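進捗報告書(中間)
宛先:Mudilley財団 助成事業担当 Frauke Stüber様
報告者:Eleo読書支援の会 Róisín Ó Flaithearta
提出日:2026年7月11日

1. 事業の状況
移動図書「Foley号」の巡回は、2月の開始から予定の18か所すべてで行っています。貸出は累計2,983冊、登録者は145名です。登録者の多くは高齢の方で、駅前の分館まで歩いて通うことが難しい地区にお住まいです。児童書の貸出は当初の見込みを下回りました。巡回が平日の午前に偏っているためで、秋から二つの地区で夕方の時間帯を試します。

2. 打ち合わせと選書
選書会議は月に一度、白い楕円形のテーブルのある部屋で開いています。購入候補の一覧はSinéad Phelanが作成し、会議の前の週に全員へ送っています。大活字本の希望が多く、第1四半期の予算配分を見直しました。時代小説と料理の本は予約が重なりやすく、同じ本を2冊ずつ購入したものもあります。
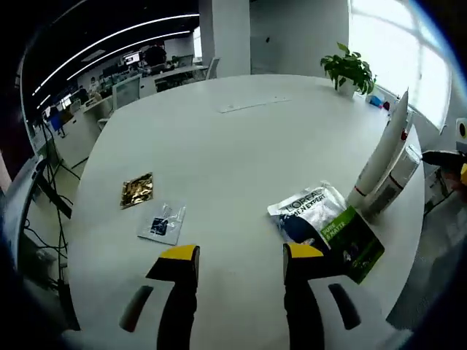
3. 車両と設備
車両の点検は5月に済ませました。後部の昇降ステップに不具合があり、部品の取り寄せに時間がかかったため、巡回を二日休みました。休んだ地区には返却期限の延長を電話で連絡しています。書架の転倒防止金具はすべて交換しました。貸出管理にはPimportを使用していますが、山間部では通信が途切れることがあり、その場合は紙の控えに記入して事務所に戻ってから入力しています。二重入力の誤りが春に続いたので、控えの様式を変更しました。変更後は月末の照合が一日で終わるようになりました。

4. 生活用品の持ち寄り
利用者から要望のあった交換棚を、4月から車内の一角に設けました。読み終えた雑誌のほか、未使用の日用品や詰め替え用品も受け付けています。担当はAkash Chauhanです。食品と医薬品は受け付けていません。受け取った品は事務所で表示を確認してから棚に出します。
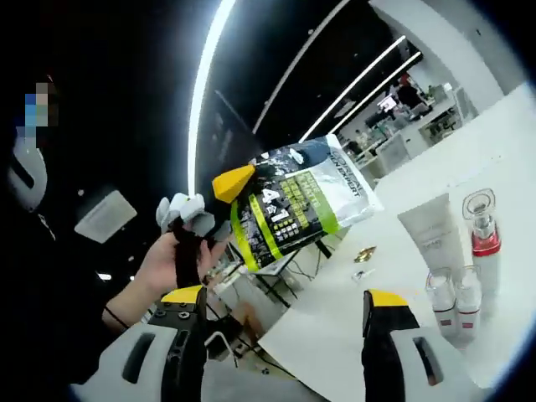 棚の利用は地区によって差があり、団地では入れ替わりが早く、川沿いの集落では雑誌以外はあまり動きません。置き場所が狭いという意見も出ているので、次の四半期は品目を絞ることを検討しています。

5. 支出
支出は計画の範囲内です。燃料費が予算を超えましたが、印刷費の残りを充てました。費目間の流用については、6月にお送りした変更届のとおりです。領収書の写しは別便でお送りします。

6. 今後の予定
9月に利用者アンケートを行います。用紙は90部を用意し、回収と集計はKieran Hanrahanが担当します。夕方巡回の結果は次回の報告に含めます。運転を担当できる者が現在二名しかおらず、一名が11月に休みに入るため、代わりの運転者を募集中です。見つからない場合は隔週の運行に切り替える必要がありますので、10月初めまでに改めてご相談します。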